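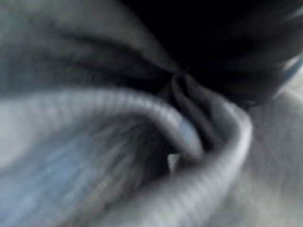

How long should I leave the Nistix washer to settle before its first wash?

Leave it upright for as long as it takes you to fit the hoses and read section 7, then run the drum empty once. A new machine has been sitting in a van and may still hold a little water from the factory test.

Section 7: First wash and knitwear

These steps apply to the Nistix 631 in all colours, including the one the Gomer showroom insists is not beige. Have both hoses connected and the transit bolts out before you start. If you are not sure whether the bolts are out, they are not out. Go back to section 4.

The empty wash

1. Open the cold tap fully. Look behind the machine for drips. Look again in a minute, when you have stopped feeling pleased with yourself.

2. Take everything out of the drum. This means the manual, the bag of spare clips and the polystyrene wedge.

3. Put half a scoop of powder in the left-hand drawer. Leave the softener drawer alone.

4. Turn the dial to Cottons and press Start. The door will lock with a clunk. The clunk is normal. A second clunk is also normal. A third means the door is not shut.

5. Wait for the display to show End. The door stays locked for a short while afterwards, and pulling at it only makes the wait feel longer.

Note: The cycle takes 51 minutes. The display will say 39 for much of that time. We have raised this with Jondska, who make the display, and they are looking into it.

Washing jumpers and sweatshirts

1. Read the care label. If the label has been cut out because it itched, use the Wool setting and hope for the best.

2. Do up zips, empty pockets and turn the garment inside out. Pull the sleeves through properly. A sleeve left balled up inside itself will come out with its cuff no cleaner than it went in.

3. Load the drum no more than half full. Knits need room to move, and a packed drum mostly moves them into each other.

4. Choose Wool for anything hand-knitted and Easy Care for ordinary sweatshirts. Leave the spin where the machine sets it. You can raise it with the + button, and the machine will let you.

5. Take the load out when it ends. Ease cuffs and waistbands back into shape with your hands while they are damp, and dry flat on a towel.

Caution: Do not hang a wet jumper by its shoulders. It will become a dress, and the guarantee does not cover dresses.

Caution: Keep children and pets away from the open door. Check the drum before every wash, particularly if you own a cat and the cat has gone quiet.

Note: Ribbed edges sometimes look baggy straight after a wash. Most tighten up as they dry. If one does not, a little steam from an iron held just clear of the fabric will often bring it back. Do not press down.

If the machine stops part-way

1. Check the tap, then the plug, then whoever last used the socket for a phone charger.

2. Turn the dial to Drain and press Start.

3. If the code E7 shows, clean the filter as described in section 9. Put a shallow tray down first. The tray you think is big enough is not.

4. If the code comes back, ring the Gyamfi service desk with the serial number to hand. It is printed inside the door rim, where it can be read comfortably by anyone lying on the floor.

Section revised 2/26/20. Replaces the April sheet, which had the drawers the wrong way round.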